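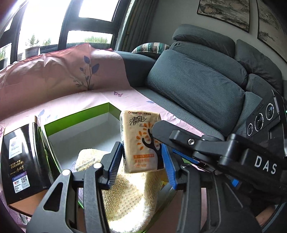 Unit 4: Judging and Scoring in Performing Arts Competitions

Course handout, Event Management for Dance and Theater Schools

Purpose of the unit

This unit covers the ways in which student performances are scored at a staged competition, and the duties of the school that hosts one. Students should have read the Unit 3 notes on venue booking before the September session. The written assignment at the end counts toward the final grade.

1. Scoring systems

Most school and community competitions use one of two systems. Under a points system, each judge marks every act against a fixed sheet and the marks are added together. Under a ranking system, each judge places the acts in order and the placings are combined. Points systems are easier to explain to parents and performers. Ranking systems reduce the effect of a judge who marks much higher or lower than the rest of the panel.

The standard sheet used in this course carries 50 points per judge. Technique and presentation carry the largest shares; the remainder is divided between choice of material and use of the stage. Costume is not marked separately. A school may change the shares, but must publish them with the entry form and may not alter them once entries have opened.

2. Conflict of interest

A judge must declare any teaching or family connection with a performer. Declarations are collected in writing before the running order is released. Where a connection exists, the judge leaves that act unmarked and the average of the remaining judges is entered in its place. Students often ask whether having taught a single workshop counts as a connection. For the purposes of this course, it does.

3. Case study: the Arrieta Youth Showcase

The Arrieta showcase is an evening event with solo, duo and group classes. In its first season all classes were judged together, and groups took every prize. The organizers then separated the classes and introduced a time limit for solos. Audience voting was retained for one award only – the Amora Prize – and has no effect on the panel results.

The event also moved from paper sheets to Trusix, a tabulation program. The change shortened the wait for results, but in one class a judge's marks were entered twice and the wrong act was announced. Paper sheets are now kept at the tabulation desk and checked against the screen before the envelope is sealed. Consider at what point the error should have been found, and by whom.

4. Timing

Allow 10 minutes for the panel to confer after the last act in each class. The judges' briefing lasts 45 minutes and should finish before the doors open. Judges should not be seated among the audience during the interval.

5. Written assignment

Prepare a score sheet and a one-page set of rules for a competition with more than 2 classes. State how ties are resolved. Countback on technique marks is acceptable, as is a casting vote by the head judge – but the method must appear in the rules. Submit the sheet and the rules as one document.

Related handouts
Unit 3: Booking and Licensing a Venue
Unit 5: Stage Management on Competition Day
Reading list: Audience Voting and the Jidus Festival
Sample declaration form for judges

Comments

stagedoor_mom
Is the countback done on the total technique marks or judge by judge? The handout could be read either way.

Course office
Total technique marks across the panel. The wording will be corrected in the next version.

tapshoes
We used the 50 point sheet at our studio recital and the use of the stage part confused our younger judges. A line explaining it would help.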